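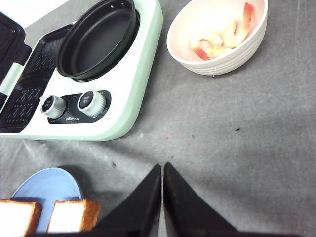 The new breakfast machine at Terkmont, pan to the right, grill plate to the left.

Breakfast comes to the ground floor

After a long January in which the shared kitchen offered its users a kettle and a sense of possibility, we now own a breakfast machine. It is mint green. It has a round pan, a grill plate, a sandwich compartment and two dials, and it takes up the stretch of counter where people used to leave their mail.

The machine cost $80, secondhand, out of the kitchen jar. The jar held $285 before that, so please stop asking whether we can also have a dishwasher.

First, the dials. They are separate. Turning up the left one while staring hopefully at the right one has been tried by several residents, including the one writing this, and it produces nothing but a later breakfast. The instructions are taped inside the tall cupboard, next to the bin schedule. They were translated from something by someone in a hurry, and the line "do not astonish the plate with water" should be taken to mean that you let it cool before you wipe it.

Eggs do well in the pan. Pancakes do well if you accept one at a time and have nowhere to be. Bacon has been discussed at length and will be discussed again, probably by the people who live directly above the kitchen and own the white curtains.

We have also had a question about the play food. Parents on the second floor have asked that the toy shrimp be allowed to stay, and stay they may.
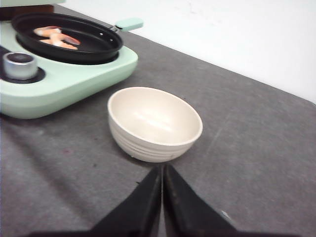 Anyone cooking for real should check the pan before switching on. Plastic does not improve with heat, and the small chef responsible will want her seafood back in the same shape. The bowls are for everyone, so wash yours and put it back on the shelf, where the next person might conceivably look for it.

On to the floor. We had two complaints about crumbs within a week of the machine's arrival, which is quick work even for this building. The black rubber mats are a fine idea in that they catch everything, and a less fine one in that they then keep it. All those little ridges hold on to toast like a grudge. Take the mats outside and bang them. The fuzzy orange strip needs a gentler hand, as it sheds, and a good shake will leave you with more of it on the mat than you had crumbs.
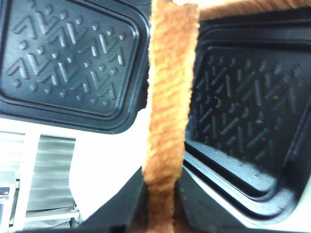 A brush now hangs on the hook by the back door. It is a stiff one from Jivik, with a blue string, and it is for mats only — the last brush went off to do somebody's bicycle and came home unfit for company.

Sandwiches, then, as this is what most people want to know about. Two slices of plain white bread, filling kept well in from the crusts, lid down, and then leave it alone. Lifting the lid every few seconds to see how things are going is the main reason things aren't going. Seven minutes suits cheese. Anything with tomato in it should be treated as a hot liquid and given time to calm down. The thick seeded loaf from Stoica is lovely bread, but the lid will not close on it, and leaning on it with your forearm is hard on the hinge.
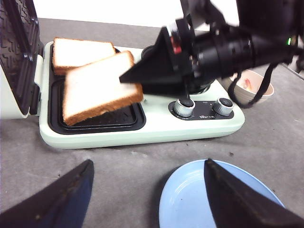 Rok Petek writes that butter belongs on the outside of the bread, that he has been saying so since the old toaster, and that anyone who puts it on the inside as well is welcome to knock at apartment 31 and explain themselves. He adds that mayonnaise works too, though he would prefer his name kept away from that part.

Aldo Morelli has the spare key to the kitchen while the lock is being fixed. He is up early. He is not, he asks us to mention, up at all after ten at night, whatever you have been told about toasted cheese.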